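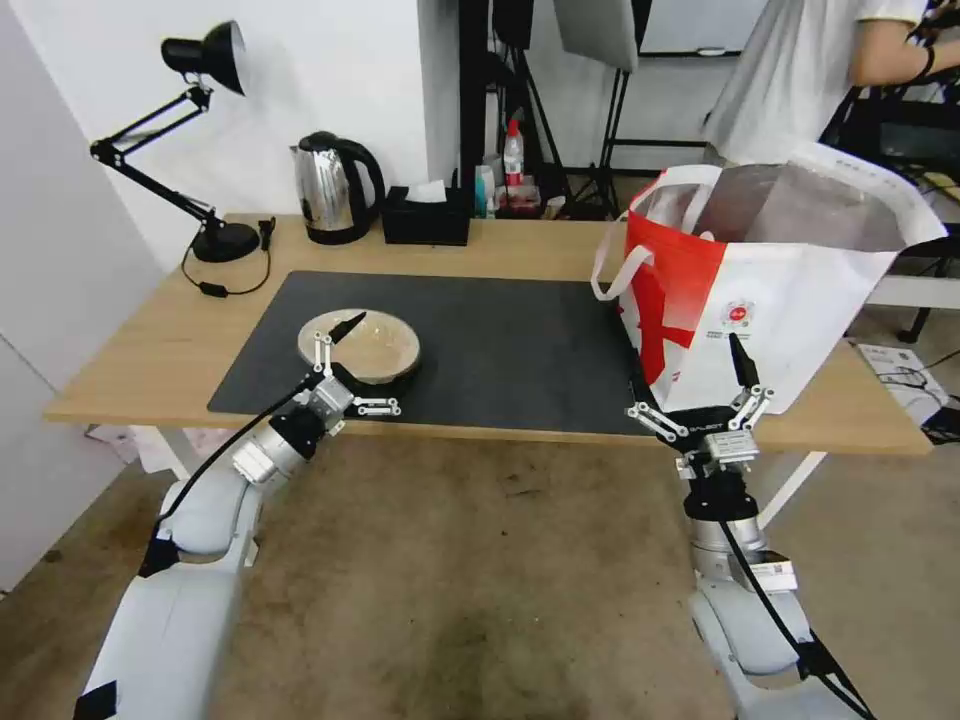

Figure 1. Left gripper at a round wooden bowl on the desk mat; right gripper at a red-and-white shopping bag.

3.2 Rinse use and brushing time at home

Families were enrolled through two dental offices, Stesta and Pandey, beginning in February. Of the 607 families who returned the first form, 141 had a child between four and seven who did not yet use a fluoride rinse. These children made up the rinse group. Each family got a bottle of Pronis rinse, a soft brush and a paper chart to hang by the sink. Parents marked the chart after each evening brushing and wrote down the time shown on a kitchen timer.

We kept the instructions short. Parents were asked to brush first, then rinse, and to let the child spit without help. They were not asked to change the toothpaste they already had at home. In all, 2851 evening entries could be read. Entries with a mark but no time were kept for the count of evenings and dropped from the time analysis. 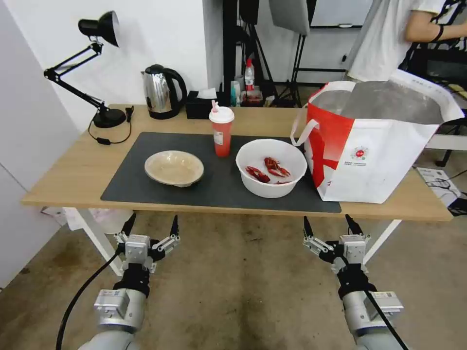

Rochelle Hutchins, in written comments on an earlier draft, objected that a parent who has to fill in a chart will stand at the sink longer than usual, and that the chart may do more than the rinse. We agree that the two can't be separated with this design. The comparison families kept the same chart, but they received it two weeks later and returned fewer pages.

Reminders are a separate matter. Parents in the rinse group reported giving fewer of them by the third week -- most often one, where they had given two or three before. Hjørdis Nyberg coded the written remarks without knowing which group a page came from. The most common complaint was the taste, followed by the cap, which younger children could not open. Ninety-two families asked to keep the chart after the study closed on May 31, 2022.

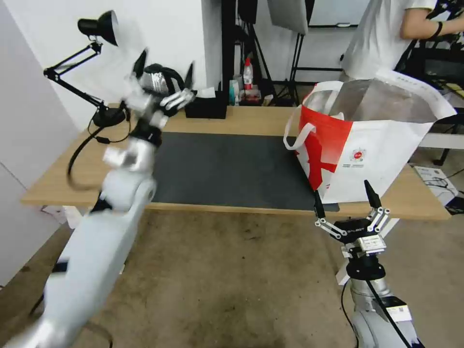
Figure 2. The two arms at the table, left arm raised and in motion.

3.3 Missing pages

Pages were lost mostly during school breaks. We did not fill in missing evenings.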